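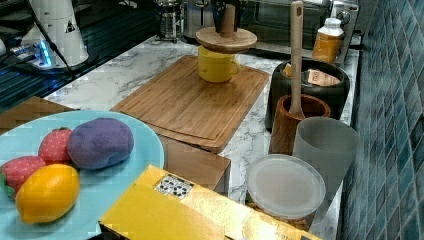
Plemen asked whether it makes sense to price a kitchen-counter robot setup by the arm alone, seeing as the arm is what shows up on the quote. We get that one a lot, and the short reply is no, please don't!

Home | Planning | Budget FAQ | Contact

What should I set aside for a first setup?
Our own counter station came to $2,571, arm not included. We had written down $2,000, and the gap was nearly all small stuff - mounts, cables, spare finger pads, a second power strip. If you can, keep 30 percent of your budget loose until October or so, when you'll know what you really use.

Do I need to buy special objects to practice on?
Hardly any. Ordinary kitchen things and soft toy food will take you a long way, and they're cheap to replace. For fitting tasks, a round wooden disc with a hole in it and a wooden cylinder to bring down over it will keep you busy for weeks.
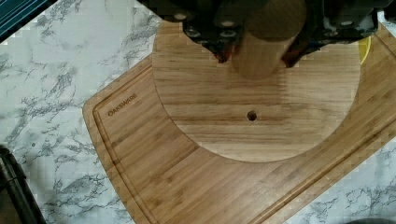

Buy those pieces in pairs, too, so a chipped edge doesn't hold up your whole afternoon.

Is a wrist camera worth the money?
We think so, and we'd put it ahead of a fancier table. A view from overhead loses the last little stretch, right where the fingers close, and that's the part you'll want to look at again and again.

How many spare finger pads?
We order 4 at a time from Plustico. Ask about shipping before you commit, as it can cost more than the pads do.

Comments

Siliņa: Wish I'd read the bit about cables before I ordered. Mine were all too short.

counter_top_fan: Do you lease at all, or only buy?

Contact Minamer | Updated 2025-03-31 | © Minamer | Back to top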